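Unit 6 — Surfaces, Wear and the Things People Put Down

Course handout, Design in Everyday Use. Read before the session and bring your notes. I will know if you haven't, as I wrote the questions to be unanswerable without them.

6.1 What a work surface is for

A table is a promise that whatever you set on it will still be there when you turn back. Most of the history of furniture is a footnote to this. The people who sell tables prefer to talk about grain and proportion, and the people who own tables talk about where to put the mail.

For this course we treat a surface as having three properties: how it carries load, how it takes marks, and how it changes the behavior of anyone standing near it. The first is engineering and you have already been examined on it. The second and third are where the arguments start.
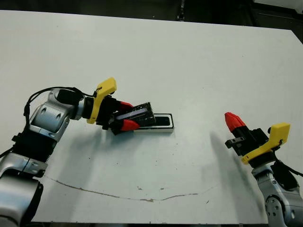 Take marks. Students tend to assume a mark is a failure, and most product brochures agree with them. Yet a butcher's block with no cuts in it is a decoration, and a drafting table without a single scratch belonged to someone who had other people do the drafting. The term you need is "honest wear," and you should use it sparingly, since it has been adopted by firms who sand holes in new chairs and charge extra.

Pale surfaces deserve a paragraph of their own. They are chosen because they look clean, and then resented because they show that they aren't. A dark top hides crumbs and shows dust. A white one hides pale dust and shows everything else. Choose your enemy early and write the cleaning schedule to match.

6.2 The Lilolness canteen

Our main case is the staff canteen at Lilolness, refitted by Sternside in a single August while everyone was away. It had 39 tables, all white, all identical, all placed on a grid that looked superb on the plan. Points to note:

1. Within the first term people had moved the tables. The grid lasted until the first birthday.

2. The edges wore before the centers did. People lean on edges, drag bags over them, and open bottles against them when they think the manager is at lunch. Sternside had put the tough material in the middle.

3. Small trays and dishes, left out for shared things such as sugar or keys, fixed the seating better than the grid had. Where the dish went, the regulars followed — and where the regulars went, the newcomers did not.

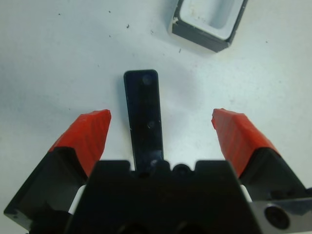

6.3 Repair, or the art of leaving it alone

The canteen bill for resurfacing came to 2690, which the office thought steep and the contractor thought generous. Before anyone pays a sum like that, the following should be asked. Does the damage stop the surface from working? Will the repair be visible? Will the person who complained still be employed here when it is finished?

Filling a shallow scratch on a glossy top often leaves a dull patch, and the eye goes straight to it. Matte tops forgive more. Chipped corners are a separate matter, and sleeves will find them long before your inspection does.

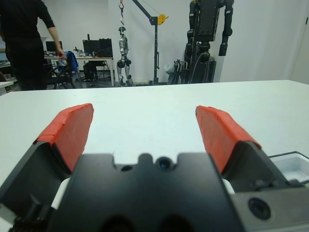 By the course tutor | Handout revised 18/10/2021

6.4 For the seminar

Choose a surface you use daily and keep a log of it for 2 days. Write down what is put on it, what is taken off, and what simply stays. Do not tidy first. Every year somebody tidies first and hands in a very short log.

Then write a page on one mark you can explain and one you can't. Guesses are allowed if you label them as guesses. Drawings are welcome, including bad ones. "Coffee" is an acceptable explanation once per student.

Late logs go in the tray outside the office, which has its own wear problem and would make a decent subject for anyone stuck.

6 comments | 39 shares

Related handouts
Unit 5 — Handles, Knobs and Other Invitations
Unit 7 — Shelves and the Fear of Empty Space
Reading list for Units 5 to 8

Contact the course office | Copyright Design in Everyday Use | Back to top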